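Ticket 1217
Category: Kitchen / small items
Opened by: Nadine Nseir
Assigned to: Hussam Azar
Status: Resolved (see last entry)
Priority: Low, changed to Medium by requester, changed back by assignee

Summary: Small tea strainer keeps going missing from the second-floor kitchen. When it is found, the handle feels furry.

Nadine Nseir, 9:10 am
The little mesh strainer with the wooden handle has wandered off again. I last had it yesterday afternoon. It is not on its hook, not in the cutlery drawer and not in the dishwasher, where it should never be in any case. I've been drinking leaf tea through my teeth since I got in. Please advise.

Also, when I do have it, the handle has gone rough near the hole at the end. It used to be smooth.

Hussam Azar, 9:32 am
Thanks Nadine. I'd like it noted that my job title has the word "facilities" in it and I had pictured boilers.

A few questions before I come up:
Which hook?
Has it been through the dishwasher, to your knowledge?
Is anyone using it for something other than tea?

Nadine Nseir, 9:41 am
The hook beside the window, left of the Draleck kettle. I would never put it in the dishwasher. I can't speak for the Jultex people, who share our kitchen and in my opinion share it quite hard. Somebody was sifting icing sugar over a cake in May and I didn't see what with.

Hussam Azar, 11:05 am
Came up and had a look. Findings so far:

1. The hook is an adhesive one and it's on its way out. It holds a tea towel. It will hold the strainer for a while, then lean over and drop it behind the kettle.
2. Strainer located behind the kettle.
3. There was also a teaspoon back there, and a takeaway lid with a colony on it. Lid binned. Spoon washed.

I've given the strainer a wash by hand and wiped the handle down. The roughness is only raised grain, the usual thing when bare wood gets soaked and dried over and over. No split that I can find. I'll bring up a bit of fine sandpaper after lunch. Until then it's out on the wooden table, by the round white base, so please leave it there to air.
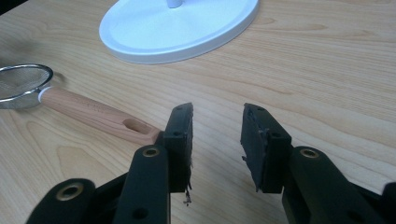 Strainer on the table, hanging hole at the near end of the handle.

Nadine Nseir, 11:20 am
That's the one. Can confirm it is my strainer, or morally my strainer. Can it be used while it's airing? I have a pot on.

Hussam Azar, 11:22 am
You can use it. Then it has to start airing again.

Nadine Nseir, 11:23 am
Used it. Put it back. Changing this to Medium as I feel we have momentum.

Hussam Azar, 2:15 pm
Sanded the handle with the grain using 70 grit, which was all I had in the drawer, and which was a mistake. It went from furry to scratchy. Went down to the van for something finer and did it again properly. Feels fine now. Rubbed in a little food-safe oil from the Mato chopping board kit under the sink and wiped off the extra.

I checked the mesh while I was at it. It's a bit clogged around the rim with what I'd call old tea and will not investigate further. Steps for anyone who finds this ticket later:

Soak the bowl end only in hot water with a spoonful of bicarb, about 16 minutes. Keep the handle out of it, propped on the side of the mug.
Go over the mesh with an old toothbrush from the outside in. There's one in the jar marked NOT FOR TEETH.
Rinse, shake, dry the handle with a tea towel straight away.
No dishwasher. I've written this on a label and stuck it inside the cupboard door, where I expect it will be ignored by all parties.

Nadine Nseir, 2:40 pm
Lovely colour on the handle now. The tea tastes slightly of chopping board, but I'm choosing not to reopen over it.

What about the hook?

Hussam Azar, 2:48 pm
Give the oil overnight and that should settle. If it doesn't, tell me and I'll wash it again.

Hook: two options. I can put up another adhesive one, which will do what this one did, or I can put a proper screw hook into the side of the shelf. The shelf belongs to Saab downstairs, who sublet us the kitchen, so I need a yes from them before I go making holes in it. Request sent. Changing priority back to Low.

Nadine Nseir, 3:30 pm
Any word? I've been carrying the strainer to my desk between cups -- people are starting to look.

Hussam Azar, 3:34 pm
It has been 42 minutes.

Hussam Azar, 10:05 am (next day)
Saab said yes, one hook, "within reason". Brass screw hook fitted to the side of the shelf, away from the kettle so it isn't hanging in the steam. The hole in the handle is a long oval, so it goes over the hook easily enough even if you aren't looking. Old adhesive hook taken down. It brought a coin of paint with it, and I've logged that as a separate ticket against myself.

Tested by hanging the strainer up and opening and shutting the cupboard hard. It swings but stays on.

Nadine Nseir, 10:19 am
Tested with Assam. Working as expected, and no more chopping board. Happy to close.

Hussam Azar, 10:21 am
Closed. Ver. 2 of the cupboard label now says "PLEASE" at the top, at the requester's suggestion.

Resolution code: Hardware replaced (hook)
Linked tickets: Paint, small patch, second-floor kitchen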